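4. Recording your first set of examples

By now you should have the arm bolted down, the wrist camera clipped on and the Lobo recorder talking to your laptop. If the status light on the recorder is still blinking, go back to section 3 and sort that out first, please! I've lost whole mornings to it.

I wrote this part with Eduardo Magalhães, who runs more sessions in a week than I do in a month, so where we disagree I've mostly let him win.

Before you start

Pick one task and write it down as a single sentence, the way you'd say it to a friend. "Pick up the red thing and put it on the plate" is fine. Type that same sentence into the Task box in Cloltum and leave it alone for the whole set (no fixing the commas halfway through, the software will treat it as a new task).

1. Put your objects within easy reach of the arm. A busy table is good. The learner needs to see the thing it wants sitting next to things it doesn't.

2. Open Cloltum and check that both views are live, the wrist one and the overhead one. Wave your hand under each.

3. Hold the lead handle loosely and press the foot pedal once. You'll hear a beep and the timer will start.

4. Move in toward the object at the pace you'd use to pick up a full cup of coffee. Keep the fingers open until they're on either side of it.
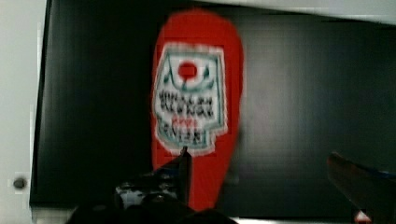
5. Close the fingers with the trigger, slowly, and wait for a beat before you lift. I used to skip that beat, and my early sets were full of examples where grabbing and lifting blurred into one move. The model I trained on them did the same thing, badly.

6. Carry the object to its spot, open the fingers, back the arm away, and press the pedal again. That's one example saved.

Note: A fumble isn't a disaster. If you miss the grip and then recover, keep going and save it. Mafalda Loureiro at Sollau keeps every recovery she records, and I've come around to her way of doing it. If you give up on the try, hold the pedal down for 2 seconds and the example goes in the trash.

Caution: Keep your free hand off the table while the timer is running. The arm doesn't know you're there, and a hand in the overhead view will end up in your training data too.

Mixing things up

Once you've got a handful of good ones, start moving stuff. Slide the plate over, turn a cup on its side, swap which fruit is closest. I shuffle the table after every few examples and go after a different item when I start a new task. Do change the layout by hand, with the recorder stopped.

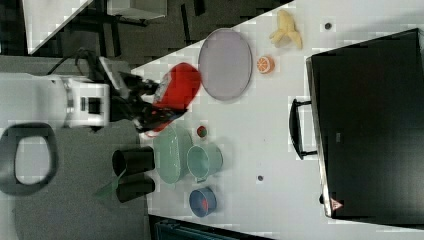

How many examples do I need before I train?

For a single pick-and-place task, 95 saved examples will usually give you something that works some of the time, and 230 is where I stop worrying. The biggest set I've made was 602, for a lid that kept slipping, and I'd have been better off with fewer and more variety.

Checking the set

7. Click Review in Cloltum and play back the first, the last and a few from the middle at double speed. You're looking for frozen video, a missing camera or a grip that happens out of view.

8. Mark the bad ones with the X key. They stay on disk until you empty the trash, so don't be shy.

9. Export to Wundulance format and copy the folder to a second drive before you unplug anything.

Caution: Don't pull the recorder's cable while the Saving bar is moving. You can lose the entire set that way, and I have.

Training itself is in section 5. Park the arm before you go on.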